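Getting the apartment ready to hand over by the end of April, so I'm posting the dining corner as I go. It's the smallest area and it has taken the longest. Thread.

1. The glass table. It came with us from Brorkby and it's been in three homes now. Heavy, pale rim, seats four if nobody brings a coat. I like it more than I like cleaning it.

2. People asked last time what I use on the glass. Dish soap, one drop in a bowl of warm water, then a dry cotton cloth. The blue spray from the store left a haze that only showed up at breakfast, when the light comes in low. I gave the rest of the bottle to my sister.

3. The dark streaks are another matter. Half of what looks like dirt on a glass table is reflection. Move your head and it moves too. I scrubbed at one for a good while before I worked that out.

4. Bags. We have no hall closet, so every bag that enters the apartment ends up at the table. The woven one is for the market, the black backpack is for work. I've tried hooks by the door twice. The first set pulled out of the plaster and the second set is still in its packet.

5. If you're renting, check your lease before you put hooks up. Ours allows small nails and says nothing on screws. I wrote to the building office (Saithong, they manage 26 units here) and got a one-line answer: fill the holes when you go.

6. Big white plate stays out all week. It's from a set called Primo that the store stopped carrying, and we're down to the one large one. Fruit goes on it, then keys, then mail, then I clear it and start over with fruit. 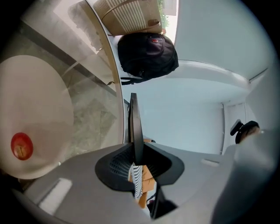 Panya Nilsuwan wrote back that a plate is the wrong thing for fruit and I should get a bowl with holes in it, because apples go soft underneath where air can't reach.

7. Fair point, Panya. We had a bowl like that. It was deep, and whatever was at the bottom got forgotten until it smelled. On a flat plate I can see what needs eating. I buy less fruit now and throw out less of it.

8. Small red apples are the ones that get finished in this house. The big ones get one bite and go brown on the counter. A mark on the skin doesn't bother me. I cut around it if I have to.

9. On to the move itself. The tabletop is the part I'm worried about. Quote from the first company was 3812 for the whole apartment, with glass "at owner's risk." The second one, Osell, came in at 4000 and will crate the glass. I went with the second one.

10. I measured the stairs at the new place before I signed. The narrowest turn is 81 centimeters. The top goes through on its edge with a blanket on it, and not much else will fit beside it. Measure at the handrail — that's where it gets tight.

11. Packing order for this corner: plates first, in towels. Then the chairs. Table last, so there's somewhere to eat until the morning of. The bags don't get packed at all, they get filled with whatever is left over.

12. Somebody asked if I'm repainting. No. The walls and ceiling are staying white and the molding only needs dusting. I use a clean paint roller on a pole for that, dry. It takes ten minutes and there's no ladder.

13. Still to do: felt pads for the chair legs, a new bulb for the hall, and a decision on the hooks. The new place has a closet by the front door, so the packet may stay shut.

14. I'll post the other end once the table is in. If anyone has a spare crate for plates, message me before six tonight and I'll come pick it up.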